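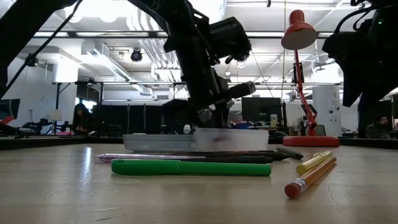

Never trust a cell that worked yesterday, the older technicians at the Flivthorpe shop used to tell new hires, and most of this chapter comes down to that remark. An arm that has sat overnight may start up without a fault and still reach for a point a little to one side of where it was taught.

Chapter 6. Setting Up and Checking a Tabletop Cell

The practice cell in this chapter uses black arms at a wooden tabletop, a shallow clear container, and ordinary pens and markers as workpieces. Pens make good test parts. They are thin, they roll, and they differ in length and thickness, so a small error in gripper height shows up early.

You will begin with the mounting bolts and the cable along the upper links. Move each joint slowly by hand with the power off, and watch the cable for pinching. Next come the home position and the gripper fingers — check these in that order. The last section covers the service log, using the form from the Bavia workshop. Fingers in our cell are inspected every 1000 cycles.

Allow nearly 70 minutes for the full procedure the first time. Work in teams of 2, with one person at the stop button whenever power is on.

Before you start, read the safety rules in Chapter 2 and have a blank log sheet ready.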